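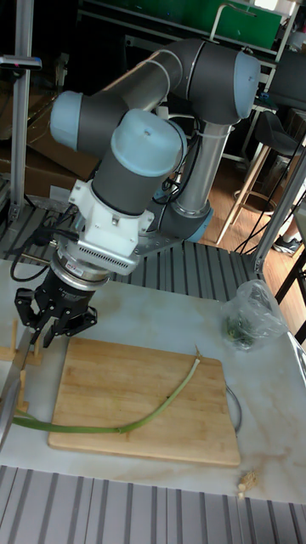
Fig. 7. White marble-patterned tabletop, with the gripper open above it.

Section 3: Leveling and First Care of Your Top

By now you should have a standing table and one leftover washer. The washer is a spare. If you have more than one, please go back to Section 2 and be honest with yourself.

This section covers the Sillel in all finishes, on the Fisthorpe base (four legs) and the Cairns base (pedestal). Owners of the older Stallberg base can follow the same steps but should read the note under step 6 first. It will save some language.

Before you start

You will need a spirit level, the hex key from the hardware bag, a soft cloth, a flashlight, and a second person who is not in a mood. The phone app that claims to be a spirit level is fine for picture frames.

CAUTION: Do not lift the table by its top. The top is held on by clips that keep it from sliding, and they were never asked to carry a base. Lift from the frame underneath, one person at each end.

Leveling the table

1. Put the table where it is going to live. Leveling it in the garage and then moving it to the kitchen is good exercise and nothing else.

2. Turn every foot all the way in, clockwise as seen from the floor. You will be on the floor for this, so the direction should be easy to work out.

3. Push down on each corner in turn and note which ones rock. Pedestal owners should push on the rim at four evenly spaced spots.

4. Find the highest corner and leave it alone. All the other corners come up to meet it. Going the other way is possible in theory, and we get letters from people who tried.

5. Lay the level along the long side, then the short side, then corner to corner. Turn the foot at the low end half a turn at a time until the bubble sits between the lines. Check the long side again, since you have just spoiled it.

6. Tighten the lock nut on each foot against the frame. Snug is enough. If the hex key bends, that was more than snug.

Note for Stallberg owners: your lock nuts have a left-hand thread. We do not know why either. Wanda Pawlak in our parts office has looked through the old drawings and found only a coffee ring and the word "yes."

7. Take the level off and put it away before somebody puts a plate on it.

If the table still rocks after step 6, the floor may be the one at fault. Try the table a hand's width to the left. Old houses tend to have one good spot per room, usually with a sofa on it. Adhesive felt pads (part 283) can go under the feet on wood floors, but they squash down over the first few weeks and you will need to run through steps 3 to 6 again.

First cleaning

The top arrives with a thin protective film. It peels off from any corner in one sheet, or in two hundred strips if you start in the middle. Once it is gone:

1. Wipe the whole surface with a cloth wrung out in warm water and a drop of dish soap.

2. Wipe again with plain water.

3. Dry it with a second cloth. Air drying leaves streaks that show up only when guests sit down.

CAUTION: No bleach, oven cleaner, scouring powder, or the green side of the sponge. Vinegar is fine on a salad.

The pattern is printed under a clear coat, so there is nothing to seal, wax, oil, or feed. Stores will sell you a bottle of stone polish anyway. On this surface it leaves a greasy haze that takes an afternoon to remove, at which point you have spent money to get back to where you were.
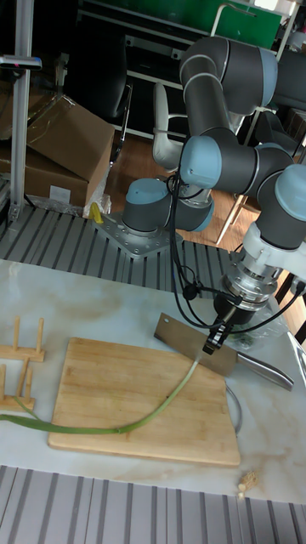

Heat is the other matter. A mug of coffee will do no harm, and neither will a dinner plate that came out of a warm oven. A pan straight off the burner is a different thing and needs a trivet every time, including the time you are only putting it down for a second. Heat marks show as a pale cloud in the clear coat. They do not wipe off, and they are not covered.

Heavy or sharp-footed items should stand on a pad. That goes for stand mixers, cast-iron presses, sewing machines, and the sort of lamp that gets handed down. Lift them to move them. Most of the scratches we are asked about run in a straight line from the middle of the table to the nearest outlet.

Small scratches

A repair pen (part 123) is sold for the white and gray finishes. Shake it, try it on the underside first, and use less than you think. Wipe off the extra within a minute and leave the spot alone overnight. The pen hides a scratch from a person standing up. It will not fool anyone who has been told where to look, so consider not telling them.

For anything deep enough to catch a fingernail, write to the parts office with the number from the label under the top. Please copy the number from the label itself and not from the box, as the box number is for the box.

Check the feet and lock nuts again after the first month, and once a year after that. June is as good a month as any. Continue to Section 4 for the extension leaf, if you bought the extension leaf.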